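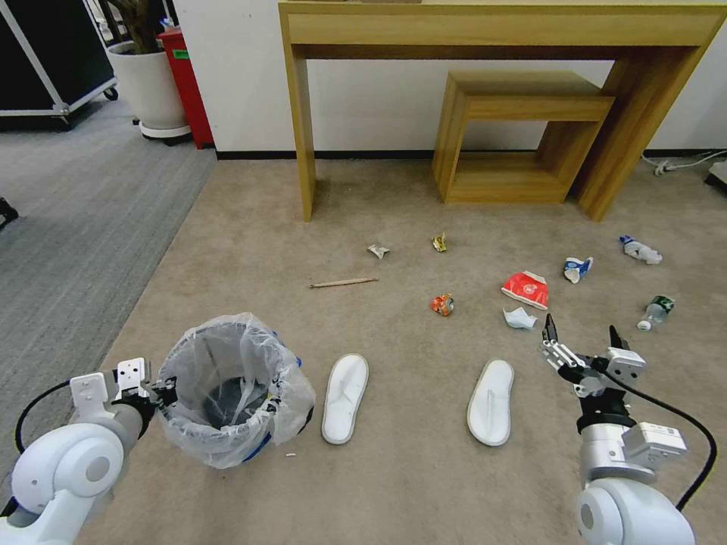
A penalty kick game that wants 38 levels of your patience

Zondirbridge is a small mobile studio, and its new release, Sodetti, is a penalty shootout game with a career mode attached. I have played plenty of these. You swipe, the ball curves, the keeper dives the wrong way, and an ad plays. So when one of the two designers agreed to talk (without a name attached, at the studio's request), my first question was why anyone needed another one.

"You probably don't need it," the designer said. "But most of them cheat. The keeper decides whether to save your shot before you take it. Ours reads the swipe."

I have heard that before. Every studio claims its keeper is smart. Asked for something more solid, the designer said the keeper picks from 137 dive animations, depending on the speed and angle of the ball. I pointed out that a big pile of animations doesn't make the decision behind them fair. There was a pause on the call.

"Fine. You'd have to play it and judge for yourself."

I did, for most of a week. The early levels are easy to the point of being dull, and the curve on the ball feels heavier on a phone than on a tablet. Around the middle of the career mode you reach the Dmytriv stadium, where the wind changes between kicks, and the game does get better there. I also lost a cup final to a shot that I would swear was inside the post.

"We've had emails about that post," the designer said. "The ball is drawn a little smaller than it really is. We're fixing it in January."

Then there are the coins. A new pair of boots costs 1660 of them, and the boots add power to your shot. To me that is paying to win, even if you can earn the coins by playing. The designer disagreed – politely, but at some length.

"You can finish the whole career in the starting boots. I've done it three times."

The designer also built the levels, so I'm not sure how much that proves. I asked whether a ten-year-old would manage it, and the answer was "a stubborn one."

The ads are lighter than I feared. You see one after every three matches, and you can skip it after a few seconds. Whether that lasts is another matter. Somov, the studio's last game, started out the same way and was showing an ad after every match by its second update.

"That was a mistake, and players told us so," the designer said. Would they promise not to do it again? "I can promise I'll argue against it."

Sodetti is out now on Android. A version for desktops is planned, with no date given.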